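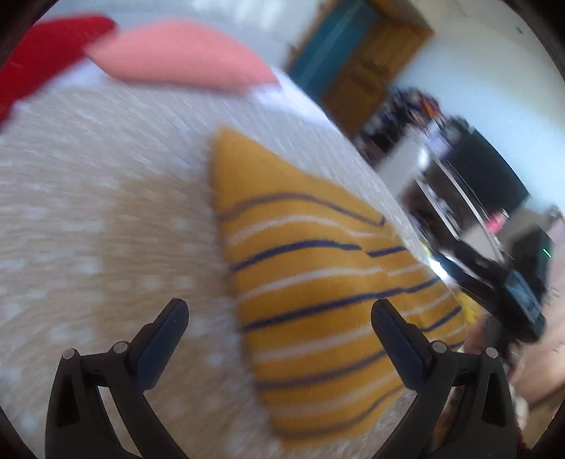 The spare room, nearly done

28 November 2018

My sister-in-law's family are with us for most of December, so the back bedroom at Carkstead has finally had some attention. It spent the winter as a dumping ground for boxes and the ironing, and I'd more or less stopped opening the door.

I'm putting the photos up as I go. First one in is the mustard cushion on the bed, and it's my favourite thing in the room by a mile. The navy and white stripes go with nearly everything I already own, and the colour warms up that pale beige bedspread no end (I was worried the two together would look a bit porridgey, but no!).

Where it all came from

The cushion is from Hsiao, the little homewares place next to the chemist. I'd walked past it in the window for weeks, then went in for candles and came out with it under my arm. They had it in grey as well — very nice, very sensible, and I'd have been bored with it by Christmas.

The bedspread is an old Tarnar one that lived at the top of the linen cupboard. I gave it a cold wash and a day on the line and it came up beautifully. If you've got one of these, keep it away from the dryer. Mine went in once, years ago, and it's been a touch short on one side ever since.

Still to come

Curtains. I've got samples from Pititz pinned up at the window and I change my mind every time the sun moves. The plain navy is winning this week, though the website says delivery can take up to 10 days, so I'd better hurry up and choose.

I'd also love a lamp for the bedside, something with a pleated shade, and I'm trying to keep it under $100. Op shop finds very welcome, so leave a comment if you've spotted one on your travels. More photos once the curtains are up.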